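Hellerura Bench Sorting Set

Version 8, 28 April 2026

What this is

Hellerura is a set of short recordings of one job: clearing small things off a workbench and putting them into the right bins. It covers tape, hand tools and small plastic pieces. There are 194 recordings in this version. They were made at the Tirnton workshop on one bench.

Contents

recordings/ holds one folder per clearing, numbered from 001
labels/ holds one text file per folder, same numbers
items.txt lists every item with its short name and its bin
changes.txt lists what is different from version 7

The bench

The top is wood, in light striped planks. Bins stand in a row along the far edge and the space in front is kept for sorting. Bin order is the same in all recordings in a folder but can change between folders, so read it from the label file. Do not assume the tape is always on the right.

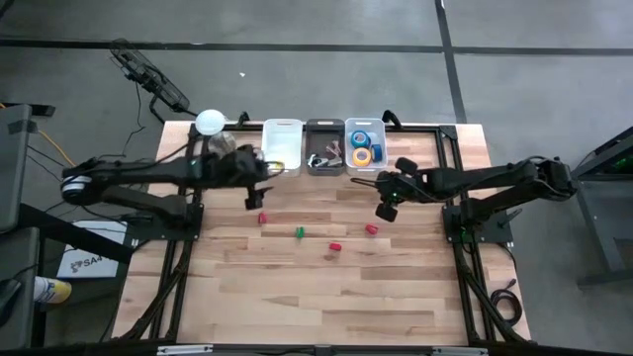 A reader at Barta asked whether a roll of tape left standing on edge counts as put away, or whether it has to lie flat. It counts. The label only says which bin the roll ended up in. Position inside the bin is not recorded, and we don't plan to add it.

Sorting rules

Tape goes with tape, whatever the color. Pliers and other small metal tools share a bin. Plastic pieces go in the bin named in the label file. If a piece falls on the floor, the recording is kept and the label reads "dropped". An item that ends in the wrong bin is labeled with the bin it is in, plus the word "wrong".

Label format

One line per item: short name, start place, end place. Places are "top", "floor" or a bin name. Fields are separated by tabs.

Known problems

In 22 folders the label file uses the old short names for tape (tp1, tp2). The new names are in items.txt.
Folder 008 has no label file.
Small plastic pieces of the same type share a short name, so you can't follow a single piece from one folder to the next.

Next version

Due in May. It will add recordings from the Cendthorpe bench, which is narrower and has its bins on the left side. The old tape names will be replaced then.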